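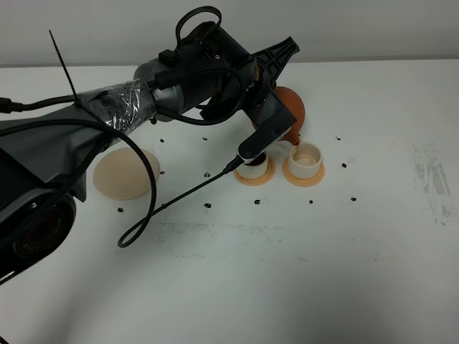

Le serre-câble

Le serre-câble (chez moi on dit « collier », mon beau-père dit « rilsan », et on ne s'est jamais mis d'accord) est une bande de plastique crantée qui se referme sur elle-même dans une petite tête munie d'un cliquet. On tire, ça fait crrr, et ça ne revient plus en arrière !

Matière et couleurs

Presque toujours du nylon, le plus souvent noir ou blanc naturel. Le noir tient mieux au soleil : j'en ai sur ma clôture depuis trois ans et ils n'ont pas bougé, alors que les blancs cassaient dès le premier mois de septembre.

Usages

On pense d'abord aux câbles électriques, mais j'en ai vu sur des plants de tomates, des enjoliveurs, des bâches... Mon voisin Lahcen Salem a refermé avec ça le portail de son atelier, à Grarkdale, en 1965 selon lui (je le soupçonne d'arrondir). Il existe aussi des modèles réouvrables, avec une languette à soulever, que je perds tous.

Couper la queue

Certains la laissent dépasser, d'autres la coupent à ras. Moi je coupe, à la pince plate, sinon on s'écorche le poignet.

Voir aussi : ruban adhésif, gaine spiralée, ficelle

Dernière modification : 4 mars 2022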